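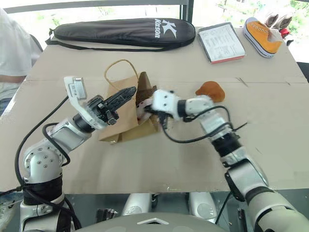

Adjunto 1: bolsa de papel kraft con asa, sobre la mesa.

Incidencia 1858 — Doble reserva en cabinas y recordatorios fantasma
Salón: Drallen, peluquería y estética
Programa: agenda Brisanix
Prioridad: alta (según el salón), media (según el formulario)

Lunes, 9:15. Abre Selamawit Asfaw, recepción.
La agenda ha vuelto a meter a dos clientas en la misma cabina a la misma hora. Una venía a depilarse las cejas y la otra a un masaje de 60 minutos. Son servicios difíciles de combinar, aunque el programa opina otra cosa. Además, el sistema ha mandado 154 recordatorios de citas de junio que ya pasaron. Tres personas han llamado para disculparse por no haber venido. Sí habían venido.

10:02. Responde Wubit Abdella, soporte.
¿Habéis cambiado la duración de algún servicio?

10:20. Selamawit
Solo las cejas, de 20 a 15 minutos. Lo pidió la dirección, que no hace cejas.

11:40. Wubit
Reproducido. Al acortar un servicio, la cabina se queda sin asignar y la agenda la da por libre para siempre. Pasos:
1. Configuración > Servicios > Cejas.
2. Volver a marcar la cabina 2 y guardar.
3. Cerrar sesión en todos los equipos, incluida la tableta de manicura.

12:31. Selamawit
Hecho. La tableta no dejaba cerrar sesión — la hemos apagado con el botón, método clásico. De momento no se pisan las citas.

12:50. Wubit
Los recordatorios son cosa aparte: salen de la pasarela Nistor, que tenía la cola atascada. Vaciada. Dejo el ticket abierto hasta mañana.

17:45. Selamawit
Acaba de llegar otro recordatorio. Era para mí. Mechas, en junio.

17:58. Wubit
Reabro lo de Nistor.

Este sitio utiliza cookies propias y de terceros para mejorar su experiencia. Aceptar | Rechazar | Configurar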